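Budget for a small fruit-picking cell: arm or gripper first?

Posted by Sturnadar

We pack gift fruit and want to automate one step, lifting single mandarins out of wicker baskets. I have 4,000 for the arm, gripper and bench. Gretico quoted 3,452 for the arm with a parallel-jaw gripper, delivery in November. Is the remainder enough, or should I ask for a cheaper arm?

The fruit is the knobbly-topped sort, one per basket. The basket is shallow and its sides flare slightly. White table, white wall panels behind.
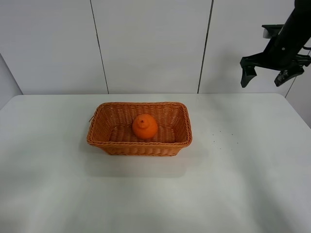

Replies

Aileen Tiongson

Keep the arm, question the fingers. Check three things before you sign:
Jaw opening against your largest fruit, plus clearance for the knob.
Finger length against basket depth. The palm must not meet the rim.
Payload with the gripper fitted. Suppliers often quote the bare wrist.

Hold back up to 20 per cent for spares and soft pads. On your figures you are short of that, so ask Gretico to price the gripper separately. Wicker is light, so budget for a locating fixture too.

Baluyot

Get a second quote. Dodance did ours and it took 8 weeks.

Sturnadar

Thanks. Have asked for the split price and the finger drawing.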